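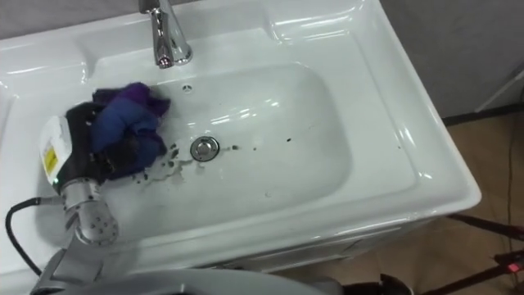

*Sink rig, cloth on the left inner wall. Specks by the drain.*

Wednesday, budget day. I went through the Heteo quote over coffee and it's 163 a pack for finger pads, which made me wince! We have 3 packs left. Cullinane wants 60 days on anything custom, so I'd like to order before March. 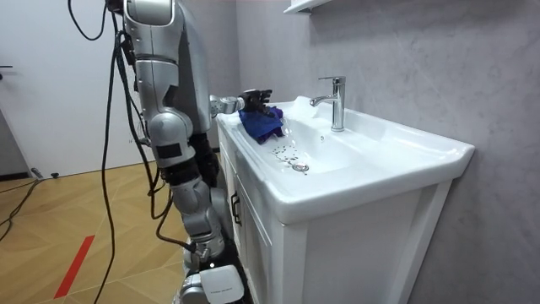
*Side view, cloth over the rim.*

Cables are my other gripe. I want proper floor covers on the list (Ondura does a 15 ft one), plus a second basin from Wellus so we can swap setups without stopping. 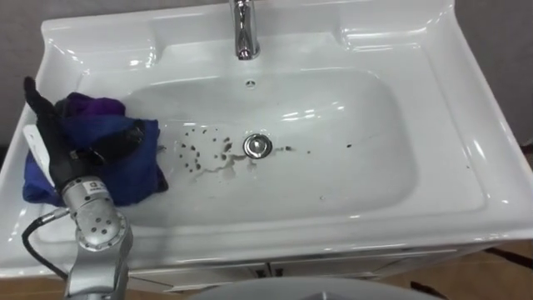
## To order

- finger pads, Heteo
- floor cover, Ondura
- more blue cloths, whatever's cheap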